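In praise of the meeting that ends early

I have spent a good part of my working life in rooms with a whiteboard at one end and a plate of shortbread at the other, and I have come to trust the shortbread more. It has a purpose, and when it's gone you know where you stand.

Meetings have no such natural limit. Book an hour and you will get an hour, even if the only matter to settle is whether the Plesham office should shut at four on Fridays. That one took us the full hour in July and then a second hour, booked to discuss what we thought we had agreed in the first. The office still shuts at five.

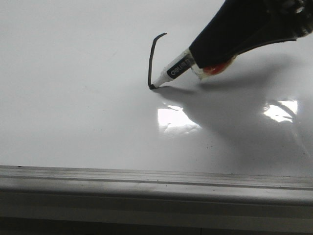

Bartosz Jabłońska
Columnist

January 23, 2022

My first proper boss, at a firm called Casik that sold shelving to people who already had shelves, had a habit I took for rudeness. When the talking was done she stood up. Sometimes this was after nine minutes. She would say "Right then", pick up her coat and leave a table of grown adults blinking at one another with most of a pot of coffee to get through. I thought her terribly abrupt. I was 24 and believed that a long meeting was an important one, and that being invited to it was a kind of promotion.

I have since worked at Flirnetti, where meetings were long by tradition, like sermons. We had a weekly catch-up to prepare for the monthly catch-up. One winter I went back through my diary and found I had sat through 141 meetings since the clocks changed. I could remember what was decided in four of them, and one of those was the Christmas party.

The trouble, I think, is manners. If you finish at twenty past, you have to say so out loud, and it sounds as if you are bored by your colleagues. So someone kindly asks if there's any other business. There always is. There's the car park, the new bins, the printer on the second floor, and a man at the far end who would just like to go back to something from earlier. He means well. He has meant well for years.

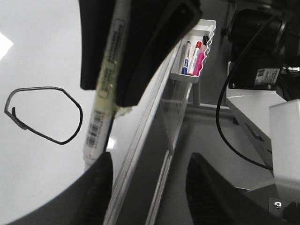
When I tried a shorter version of this argument in our newsletter, Orellana wrote back that I was being unfair to the man at the far end. Some people need the slack, she said, and the useful thing often gets said in the last ten minutes by whoever has been working up the nerve since the start. Cut the hour to twenty minutes and you will mostly hear from people like me.

I didn't enjoy reading that, and I haven't got a very good answer to it. The best I can do is that the nervous will talk far more happily in the corridor afterwards — provided there is an afterwards, and they haven't all got to run to the next one.

So I'm sticking to my campaign, with an amendment. Go round the table first and let the quiet ones speak before the rest of us get comfortable. Then, if it's all been said by twenty past, somebody should stand up. I'm willing to be that person. I have already bought the coat.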